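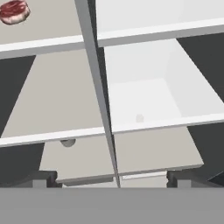

Hortensia Sotelo

Kitchen storage tips I've stopped believing

Every December the same advice comes back. Buy matching bins, decant your flour, fold the dish towels into little envelopes. I tried most of it in my own kitchen, and a lot of it made cooking slower.

Take the rule that everything should go behind a door. It looks calm, sure. But a pan you use every night doesn't need a door, and neither does the salt. I keep both by the stove and wipe the shelf when it gets greasy.

Then there are drawer dividers. The Himow catalog has 27 kinds, and I own two, and one of those holds rubber bands. Before you buy any, empty the drawer and live with the stuff in a cardboard box for a week. Whatever you never fished out can go to the basement. You may find the drawer is fine as it is. 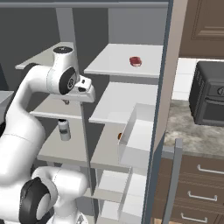
Picture credit: Přemysl Sýkora / Urniscombe

Open shelving gets sold as the cure for clutter. I have my doubts. Plates on an open shelf get dusty unless you use them all the time, and glasses near the stove pick up a sticky film that plain water won't shift. Hot water, dish soap and a splash of white vinegar will do it. Skip the special sprays.

A few things that did hold up for me:

Raw meat goes on the lowest shelf of the fridge, on a plate with a rim. Wash the plate before anything else touches it.

Shelf liner is worth having under oil bottles. Elsewhere it curls up and traps crumbs.

Label the freezer, with the date. My neighbor Viera swears she can tell soup from gravy by the color. She can't.

Vinegar down a slow drain with baking soda makes a nice fizz and not much else. Pull the hair and gunk out with a plastic drain strip, then run the hot tap.

I still haven't found a lid rack I like. The wire one bent, and the one that sticks on the door fell off in six days. For now the lids live upside down on their pots.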